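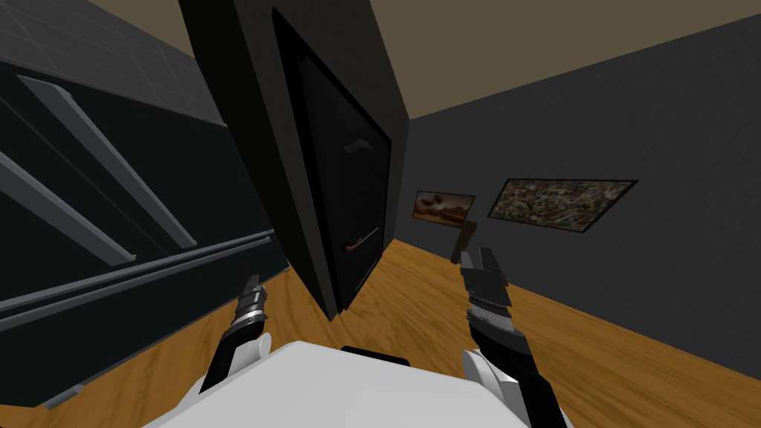
3. Wall Fixings in Residential Leases

3.1 Background

Most written leases in Itden and Vastard say something about what a tenant may attach to the walls. The wording differs a good deal. Some leases forbid "nails, screws or adhesives of any kind." Others allow "ordinary picture hooks" without saying what an ordinary hook is. A few leave the matter to the landlord's written consent, and a smaller group say nothing at all, in which case the general duty to return the unit in good condition applies.

Earlier work on lease terms has mostly been concerned with rent, notice periods and repairs. Wall fixings appear in that work only as a source of deposit disputes. Chettiar's study of deposit claims in Vastard treated nail holes and scuffed paint as one category, and for his purpose this was reasonable. For ours it is a problem. A scuff can happen without any decision by the tenant. A hook in the wall is a choice, and the lease may or may not permit it.

3.2 Lease sample

We collected 2088 leases from the two towns. All were for unfurnished units and all were signed by private tenants. Leases for student halls and company housing were left out, as were renewals where the original text could not be obtained. The last lease was added to the sample on Thursday, August 23, 2018, and anything received after that date was returned to the sender unread.

Coding was done by both authors from a shared manual. Each clause was placed in one of 3 groups: prohibited, conditional or permitted. A clause that allowed some fixings and barred others was coded as conditional, even where the barred item was minor. Silence was recorded separately and is not treated as permission in the tables. Where the coders disagreed, Pomare's reading was entered first and the clause was flagged for discussion. Most disagreements came from the Nair standard form, which has been revised several times and in which "fixture" is used in 2 senses within a single paragraph.

3.3 What counts as a picture

Tenants and landlords do not always mean the same thing by a picture. In the interviews, landlords tended to speak of weight. Tenants spoke of size, and of whether the thing was framed. Several tenants saw a small framed print as part of living in a room and a large canvas as closer to redecorating, even when the canvas was the lighter of the two. The leases rarely take up this difference. The Clerura form is an exception. It refers to "framed items of modest dimensions," although modest is not defined and we found no dispute in which the phrase had been tested.

Placement matters as well. Pictures are often hung in pairs or short rows, and a tenant who moves one will usually want to move the others. Each change adds new holes. Dark walls raise a further question, as filler tends to dry pale and has to be painted over.
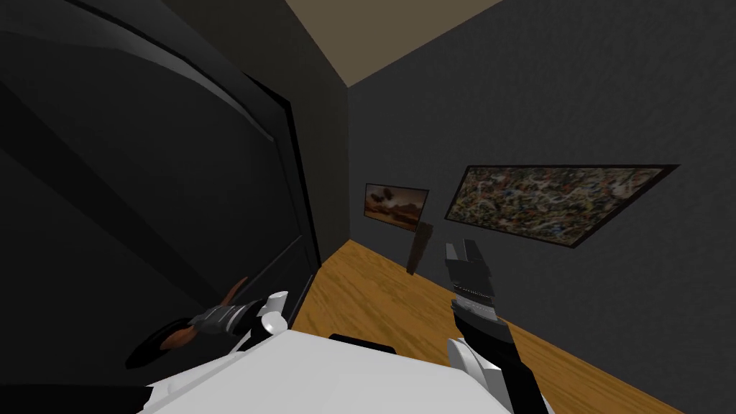 Figure 2. Framed pictures of different sizes on a dark gray wall near an open door.

Landlords who paint in dark colors told us they were more likely to restrict fixings, but the leases do not bear this out. Wall color is almost never recorded in the lease itself. It sometimes appears in the move-in inventory, and inventories were attached to too few of the leases for us to draw a conclusion.

We use cookies to improve your reading experience. By continuing to browse this site you agree to our use of cookies. Accept | Manage preferences

3.4 Enforcement

A prohibition in the lease says little about what happens on the wall. Tenants with a strict clause described hanging pictures anyway and filling the holes before the final inspection. Some had never read the clause. Landlords, for their part, often knew and did not object unless the plaster was broken. One Itden landlord said she had kept the ban in her lease only because it was in the copy she bought with the building.

Deposit deductions for fixings were therefore uncommon under all groups of clause. Where they did occur, the amount was usually set by the cost of repainting a whole wall — matching a patch to older paint is difficult — and tenants who contested it mainly argued about the area charged for. The wording of the clause itself came up less often. We return to this point in Section 5, where the conditional clauses are compared by town.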